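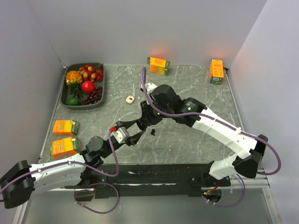
Skillotska is a software package for planning and controlling the motion of two robot arms that share one table. It was started at Fambridge and first released in December.

The planner treats both arms as one system with a single clock. When two paths come too near each other, one arm waits - the other keeps its speed. Joint commands are sent at 300 Hz, and a new plan is made 3 times per second.

Perception runs as a separate process, called Clarkwood, which passes object positions to the planner. Version 19, dated 2023-06-07, added a log viewer.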